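Laundry corner, stacked unit: notes on door, floor and load order

August, 16:40

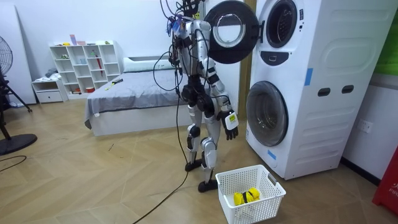 Which machine gets loaded first when both are needed?
The lower one. Its cycle is the longer of the two and the upper load can be sorted while it runs.

Upper door. Opens to the left, all the way round. With it fully open the rim takes up the space directly to that side of the drum, so anything being handed in has to come from the front or the right. Clear glass on the upper, dark tinted on the lower; you can check for a stray sock upstairs only. Upper control panel sits under the drum opening, so wet sleeves drag over the display. Wipe after each load.

Blue tape. One vertical strip on the front edge of the upper side panel, a small one low down near the bottom of the lower door. Leave both. Edges to be pressed down again if they lift. Korklow tape leaves residue on white enamel, do not substitute.

Floor. Herringbone wood, no tray under the stack. Put the Dillen mat down before draining the filter and take it up again the same evening. Last time it stayed down for 8 days and the boards under it had gone dull.

Loads, by dry weight on the Bautista scale:
hand towels, one bundle, 905 g
tea towels, one bundle, 269 g
Both went in together at the low temperature. Tea towels came out creased, hand towels fine. Next time separate them or take the tea towels out 7 minutes early.

Detergent: Nurkano powder, half scoop. A full scoop left a film on the door seal.

Higinio Camacho asked whether the doors should be left open between loads. Upper, open until the seal is dry to the touch. Lower, closed while the basket is on the floor in front.

To do: level the stack again, order a second mat, find the filter key.

Last updated: August, 17:25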